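Pondwood Desk Study, Final Report
Jae-in Heo, 3/7/25

The brief claimed one shared table could replace separate desks and save 700 dollars. I doubt it. A curved outline looks friendly on a plan, but square things waste the space along it – and glasses, trays and papers end up in the middle anyway.
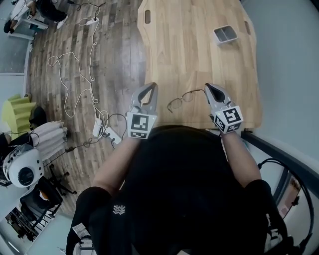
Cable holes were the other selling point. Two ovals near the far edge do little for anyone sitting on the near side, and I would want floor outlets before believing the word "tidy."

Yeo's layout puts a desk by the glass wall as well. So much for replacing desks.

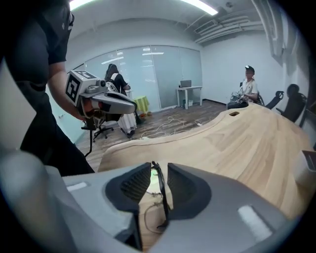
Fig. 2. The shared table, with the desk area by the frosted glass behind.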